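Project Report: Teaching a Two-Armed Robot to Tidy a Lived-In Room

Saturday, October 30, 2021

1. Background

Last year's group had their robot sorting blocks on a bench. We wanted to try a room with furniture in it, where the floor is not clear and most of the objects are soft. Our project name is Pudex, and this report covers the second half of the work, from April onwards.

The robot has two white arms with a two-finger gripper on each. One camera looks out from the head and there is a small one at each wrist. We did not build the arms. Our work was the recording software, the labelling and the training of the grasp model, which we called Tefera.

2. Recording

An operator drives both arms by remote control while all the cameras record. We ran sessions in the same room each time but moved things between runs. By the end we had 2193 usable clips. A clip was usable if all the camera streams started together and none of them dropped out.

Long thin objects were harder than we expected. From the head camera a rod is easy to find, but the gripper hides it as the hand closes in, so the last part of the approach depends on the wrist view.

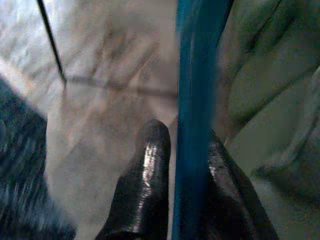
We labelled each approach with one of 5 grasp states, from "searching" to "released". Two members labelled the same set of clips separately and then compared. Most of the disagreement was over when a grasp begins, so we changed the rule to the first moment both fingers are level with the object. It is a bit arbitrary, but it gave us labels that matched.

Fabric caused a different problem. The model often treated a fold in a cloth as the edge of a solid object and tried to close on it. Adding more fabric clips to the training set reduced this but did not get rid of it.

3. Blur

Wrist footage blurs badly whenever the arm swings. Table legs turn into streaks and the joins between floor tiles nearly vanish. Bright daylight on the floor makes it worse, as the pale areas wash out. Our first plan was to throw these clips away. We dropped that plan when we saw how much of the data would go with them.

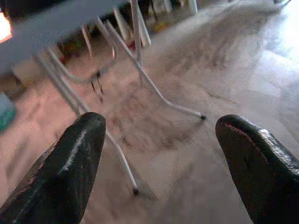 Clasine College Robotics Club, Senior Projects

Instead we kept the blurred clips and gave each one a sharpness score. During training, the low-scoring ones counted for less. We trained 4 versions of the model with different weightings and tested each on clips it had not seen. The version that ignored blur completely did the worst. The best one used every clip but leaned on the sharp ones.

We also tried slowing the arms down. The footage was clearer, but the operators found it tiring and made more mistakes near the end of a session, so we went back to normal speed.

4. Working with both arms

Two-handed tasks took up most of our time this term. Each arm has its own controller, and at first their clocks drifted apart over a long session. We fixed this by sending both a shared time signal from the main computer.

Clutter is the other difficulty. With fringed or hanging items it is hard for the model to tell where one object stops and the next one starts, especially when a couch or shelves are behind them. Cables can also cross the view, and our labels had no category for them until we added one partway through.

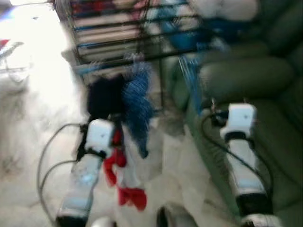 5. What we would change

Fix the labelling rules before recording anything. We relabelled 1000 clips after the rule change in section 2, and it cost us most of a school break.

Record more sessions in dull weather. Nearly all of ours were on bright days, and we do not know how the model behaves without strong window light.

Write the setup steps down. When we took the software to the regional day at Bistunia it was a long time before the camera streams would start, and the fix was a setting we had changed months earlier and forgotten.

The labelling guide and the training scripts are on the club drive in the Pudex folder. The raw clips are stored separately and need a login from the club.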